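3.2 Grouping and spacing of small goods on shared tables

The item groups analyzed in this section come from the exhibition hall at Avthorpe, where small packaged goods of several kinds shared the same white tabletops. Tables of this type are 800 mm deep and stand nearly 900 mm high. Goods reach them from several sources, including kitchen supplies, personal care products and snacks, and there is no fixed layout. We treat a table as one surface and record which items stand together, which stand or lie alone, and which faces of the packaging can be read from the front.

Two items are assigned to the same group when the gap between them is smaller than the width of the narrower item at its base. The rule follows Pichler and Hubmann, who used it for bathroom shelves, and we kept it unchanged so that the two sets of results could be compared. Items that touch are always in one group. Flat items (cards, packets, loose food) have no useful base width and are recorded separately as lying items. Applied to the full set, the rule gave 159 groups. Ingeborg Eder and Nadja Gisler coded these independently, and disagreements were settled by Gebhard Eder.

Tall, narrow containers of one visual family are the most regular case. In Figure 2, first image, three white bottles with clear caps and red accents stand tightly together with a white tube lettered REVITALIFT. The bottles differ in height and in the printing on their fronts, but the body color and the red ring or stripe recur on each. The tube does not share these accents. Under the spacing rule it is still a member of the group, and its crimped end points upward. Its base is partly hidden by the bottles, a condition coded as "base occluded" and kept apart from full occlusion.

The second image in Figure 2 shows a mixed arrangement. A flat packet in black and lime green, marked 4:1, lies in the middle of the table with a small white card just behind it. A brown, crumbly piece of snack food rests directly on the tabletop. To the right, translucent cups are stacked upside down, and two white containers with red square labels stand below and in front of the stack. The containers were coded as an upright pair, the stacked cups as a single upright item, and the card, packet and snack piece as lying items. 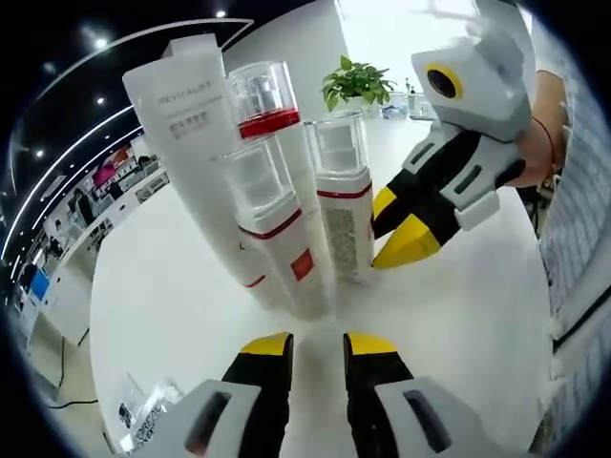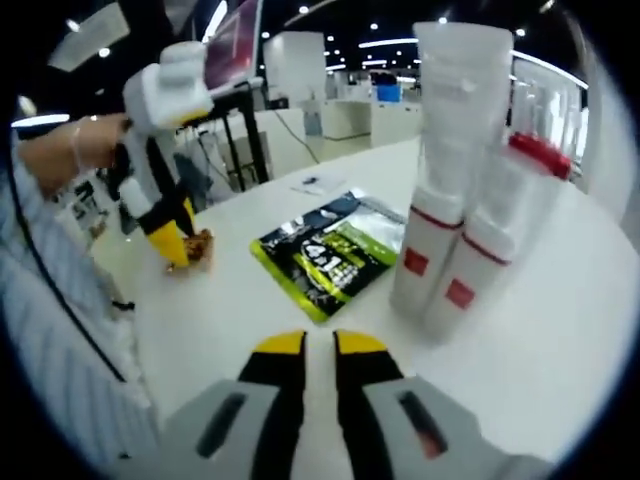

Figure 2. Small goods on white tabletops at the Avthorpe site. First image: upright group of bottles with a tube. Second image: upright and lying items on one table.

Stacks need a separate note. Nested cups are many objects by purchase but behave as one object in spacing terms, and the number of cups in a stack can seldom be read from outside. We therefore record a stack as one item with a height class (low, medium, tall) and make no estimate of its contents. The stack in the second image is in the tall class. Where a stack and a shorter container overlap in the line of sight, the container is coded as the front item, whatever its size.

Readable print was scored per item on a scale of 2 levels: at least one complete word or number legible, or none. Partial words do not count. The packet in the second image reaches the upper level through its large white 4:1. The tube in the first image reaches it through the lettering near its top, although the bolder block just below is only partly legible. Color accents such as caps, bands and label squares were noted in a separate column and do not affect the print score.

Loose food is the weakest category in the scheme. A crumbly piece has no stable outline, and small fragments beside it could be coded either as parts of the item or as table residue. We code the largest connected piece and ignore the remainder. Hubmann's kitchen protocol from Rivas treats fragments as items in their own right – a choice that would raise the count of lying items on tables with food but would leave the upright groups unchanged. Section 3.3 applies both conventions to the same tables.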